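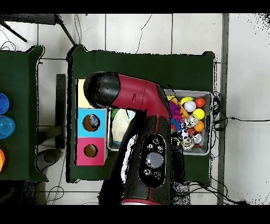 Zumari toy sort - names and notes

README, version 2

Word list plus sorting log for the mixed toy tray and the color boxes. Started as one long text file, now split into tables. Read the naming part first, the rest makes no sense without it.

What's in the folder

toys.csv - one row per toy name, 92 rows
sorts.csv - one row per toy put somewhere, 906 rows
colors.txt - the color words we allow, one per line
notes_hawi.txt - Hawi's running notes, unedited, spelling hers
old/ - version 1, don't use, the yellow balls are all mixed up in there

All plain text, UTF-8, comma separated. Commas inside notes are quoted. Hopefully all of them.

The setup

Green cloth on the table. Tray full of toys on one side, boxes standing in a column next to it: pale yellow, blue, pink. Round hole in each. The boxes always go by color word, never by position, so "blue box" and not "middle box". Version 1 used top / middle / bottom and then somebody walked round to the other side of the table and wrote a whole afternoon upside down.

Stacked cups live on the side table. They're not part of the sort and have no rows. If you want cups, Tellitz list has cups.

Columns in toys.csv

name - short name, lower case, no brand
family - ball, spiky, plush, block, figure, cloth, food, odd
color_1 - main color
color_2 - second color if there is one, otherwise blank
feel - hard, soft, squishy, fuzzy, unknown
note - free text

Columns in sorts.csv

row - number
name - must match toys.csv exactly
from - tray, table, yellow box, blue box, pink box
to - same words
who - initials
note - free text, mostly blank

No time column. We had one (morning / afternoon) and it was filled in from memory, so it's gone.

Naming, the short version

Family first, then color if you need it to tell two apart. "Ball yellow" is not enough. There's a plain yellow one, a tennis-style one and one with a smiley face, and they're three different names in the list:

ball plain yellow
ball tennis
ball smiley

Sports look beats color. So ball basketball, ball baseball, ball soccer, whatever size they are. The orange one is never "ball orange". Ball red is ball red.

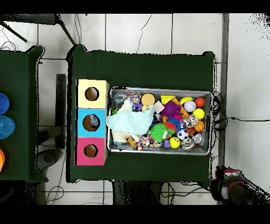

Spiky things are their own family even when round. Spiky purple and spiky green are not balls here. Halima disagreed and she has a point, a kid would throw either one. If you merge them, merge family only and leave the names alone please.

Food means it looks like food. The yellow cheese wedge is food, not block. It's called cheese. The pale pink square one is block pink. The orange one is block orange.

The silver ball goes in as ball silver, feel unknown. Don't guess metal from the shine.

Plush is anything soft with a filling. If all you can make out is a bit of fluff coming out from under something, write plush unknown and move on. Same for the thing in the blue box: small, blue and white, logged as odd blue white untill someone takes it out and gives it a proper name.

The cloth

Pale blue, usually lying over one end of the tray. It has a name (cloth blue) and family cloth. It is a thing to be sorted like any other thing. It's also a cover, so rows for whatever is under it come after the row where the cloth moves. If the cloth row is missing, treat the next few rows as doubtful.

Don't fold it for the log. Folded or crumpled isn't recorded.

What counts as one sort

Toy leaves one place, ends in another. One row.
Toy picked up and put back in the tray - no row.
Toy pushed aside to get at a different toy - no row.
Two tangled toys moved together - two rows, same note, write "with" and the other name.
Toy rolls off the table - row with to left blank, note "floor".

Toys too big for the hole get set beside the box, to = table. We didn't pick boxes to fit the toys or toys to fit the boxes.
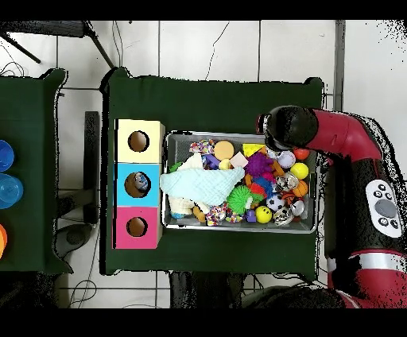 Color words

Eleven of them, in colors.txt. Things to watch:

Pink box is pink. Some notes say "dark pink" or "red". Both fixed to pink in sorts.csv, left alone in notes_hawi.txt.
Yellow box is the very pale one. Cream in Salim's rows, changed to yellow.
Purple covers blue-purple too.
Confetti-looking toys get color_1 = mixed. Don't list all the colors, it goes on forever.
Clear is a color. Tan is not, use brown.

Known problems

Small toys on the bottom are under-logged. Big bright balls get picked first every time and the beady little stuff hardly at all.
A few feel values were filled in by looking. Marked "by eye" in the note column, filter them out if you need real ones.
Figures are a mess. White ones especially - "skull", "white man", "dotty". Cleaned up to figure white but there is more than one of them.
Bashir copy of toys.csv has semicolons. Same content, just seperators.

Who did what

Hawi Mamo and Salim Muli logged, 2 people on every session. Funmilayo Edet did the name cleanup and colors.txt. Halima Sani checked families. Ibrahim Okafor keeps the master copy in the Moltstead folder, send fixes to him with the row number.

To do

rename odd blue white
split figure white
decide about spiky
delete old/ once the Tellitz people have moved over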